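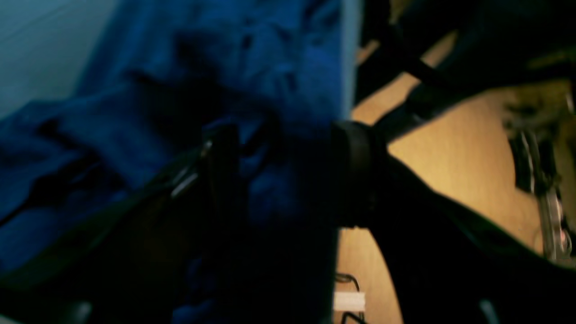

22 Apr 2018

Laundry day. Started the first load at 7 and had everything off the line before lunch. The wind did most of the work. Humidity was low enough that the cotton came in stiff, and stiff cotton holds a crease wherever it was pegged, so I have stopped pegging anything at mid-panel. Hems only from now on.

Sorted by weight and ignored color. Heavy pile: towels, the bath mat, two sweatshirts. Light pile: shirts, pillowcases, the blue cloth. I used to sort by owner, which meant every pile contained one of everything and the folding method changed with each item. By weight, the hands repeat the same motion until the pile is gone.

The blue cloth is still the difficult one. It is soft, it has no body, and it bunches as soon as it is put down. I bought it as a remnant from Zimenlow during the closing sale and never hemmed it, so none of the edges are a true reference. Folding edge to edge gives a result that is out of square by the second fold and visibly twisted by the fourth.

Tried three methods.

Method one, flat on the table, halves and then quarters. The cloth drags on the surface and the lower layer stays behind while the upper one moves. Wrinkles form on the diagonal and get locked in by the next fold. Poor.

Method two, held up by two corners and dropped onto itself. Better alignment at the top, nothing to control the bottom. Also requires more ceiling than I have if I am standing on the rug.

Method three, smooth from the center out with the side of the hand, fold in thirds lengthwise, smooth again, then fold short end to short end. The thirds hide the raw edges inside. This held its shape on the shelf for the rest of the afternoon. I will use it until something better comes along.

Ironing. The Hawthorne iron runs hot at the low end of the dial. At setting 4 it should be in the wool range and it behaves like cotton. I tested on a scrap first and got a slight shine, so the blue got setting 3 with no steam and a pressing cloth over it. No shine. Descaled it afterward with vinegar and water, 50 percent each, one fill, then one fill of plain water to rinse. A fair amount of white grit came out on the first pass.

Shelf situation. The upper shelf in the hall closet sags when the towels go on the left. Moved the towels to the right, over the bracket, and put the shirts and pillowcases on the left. The sag is reduced but I can still see it against the door frame. A third bracket would fix it. I have the screws, in the Nernudness tin, but no bracket that matches.

Left undone: one sweatshirt still damp at the cuffs, the single sock from last week, the loose button on the gray shirt. Detergent is down to the last cap or two. Buy the unscented again, the other kind lingers in the closet.

Towels next time at 40 minutes instead of the full cycle. Check the hems for twist.

3 shares | 4 comments

Recent entries
Closet door, second attempt at the hinge
Drerovico starch, first use
Vinegar and the kettle
Notes on storing wool in April

Last updated: same day, evening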